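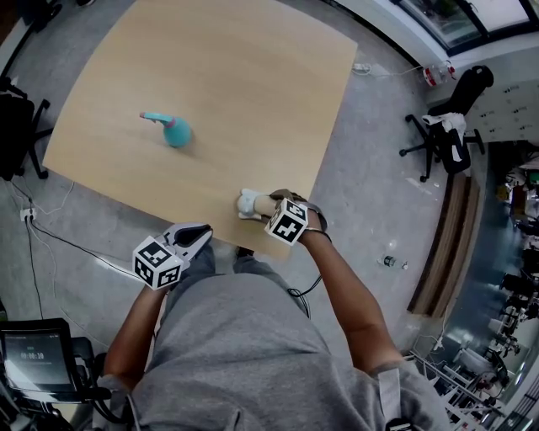 Senstead is looking for people to spend a few hours with us wiping, folding, sorting and putting away. We're a small team studying how ordinary household chores get done by ordinary hands, and we would love to see yours! Most of the work happens at a plain light-wood table with a teal spray bottle on it and a window nearby, so you get daylight while you tidy. Bring your own habits. If you wipe in circles, wipe in circles. If you always start from the far corner, great, start there.

Our spring round is called Illau, and it covers tables and counters: spraying, wiping, clearing, setting things back in their places. The round after it, Mota, is mostly laundry and drawers (towels, socks, a truly impressive number of napkins). You can sign up for one or both.

What a session is like

You come to our room on the second floor at Drondmont, Suite 311. Beatriz Aguiar meets you at the door, shows you where to leave your coat and goes over the chores on the list for that day. Then you do them, one short task after another, with a break whenever you want one. A session lasts 3 hours, including breaks. You can sit or stand, and we'll set the chair up for you before you start. Everything is recorded for the study, and you'll get the consent form by email ahead of time so you can read it at home.

Who we're hoping for

Adults 18 and over who are comfortable using both hands at table height for a while. Left-handers, please write to us, we have far too few of you! No cleaning experience needed, though if you've worked in a hotel, a café or a school kitchen we'd be thrilled to have you. Please tell us about any allergy to cleaning products or fabrics.

Pay and times

$75 per session, paid the same week. You can book up to 8 sessions in each round. Mornings start at 9:00 and afternoons at 1:30. Coffee, tea and fruit are on us, and there is free parking behind the building.

Wear short sleeves or something you can push up past the elbow, and leave rings and bracelets at home if you can.

How to sign up

Email Yusri Sumampouw at the Senstead front desk with your name, a phone number, whether you prefer mornings or afternoons, and which round you'd like. Put "Illau" or "Mota" in the subject line. We have 200 session slots to fill between now and the end of June, and Yusri answers within two working days.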